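Sillau Robotics Club: interim report to the Presside grant, February 3, 2019

The students have logged 200 simulated runs of the 1,000 we promised by May. I would not read much into them yet. The Mendell scoring script passes anything that ends near the target, so its pass rate flatters us.
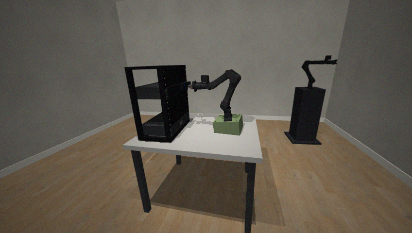
Rack approach is still our weakest task. Students want to move on to picking, and I have said no. With the gripper tip this close to the post beside the upper shelf, a small error in the model could be a collision on real hardware. We ask to hold the remaining $600 until contact checks are in.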